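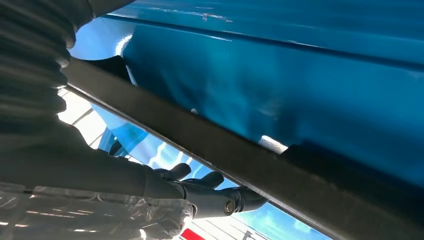
Blue panel from underneath, fold at the top

skuranlow_bay4
Looking for opinions on touching up a painted metal panel. Glossy blue, and there are a few small chips or marks along the folded ridge. The flat face is uneven, lighter streaks in some places and darker in others. I want to sort out the fold before June. Do I sand the whole panel or only the ridge?

menon773
Only the ridge. Feather it out with fine paper, prime any bare metal, two thin coats. Paint is always thinnest on a fold, so that is where it chips first.

Orlandini Refinish
I'd do the whole panel. Spot repairs on gloss show up, especially on a blue like that. You will see the edge of the new paint every time the light hits it.

menon773
It's the underside. Who is looking at it?

skuranlow_bay4
I am, most days. But I take the point.

jostier_fan
How much of that streaking is just reflection? Gloss picks up everything. Look at it with the lights off and a flashlight held flat to the surface before you decide the finish is bad. Also wipe the tiny white speck near the middle. Could be dust, could be primer showing.

Orlandini Refinish
Agree on the flashlight. Still say full panel if it is uneven to the touch.

skuranlow_bay4
Will check both. What about the dark gray bar under it? Faint scratches on the face, nothing deep that I can find.

menon773
Leave it alone. Wipe it down and move on.

jostier_fan
Same. Mask it before you spray, though. I skipped that once and spent 3 evenings getting overspray off.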